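Fivham adds base check to desk lamp testing

Fivham has added a base check to its desk lamp testing, the company said Sunday. The check applies first to the Grirnora, a blue lamp with a round base and a dome shade.

Each lamp is placed on a flat board and its base is gripped at the rim. The shade is then tilted forward and back 200 times. A lamp fails if the base shifts more than 2 millimeters. The earlier procedure tested only the switch and the cord.

Mi-kyung Baek, who runs testing at Fivham, said four lamps will be pulled from every batch of 1,000. Results will go to the retailer, Grokisano, starting in December.

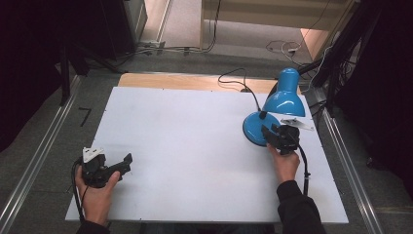 A blue desk lamp on a white board, held at the rim of its base.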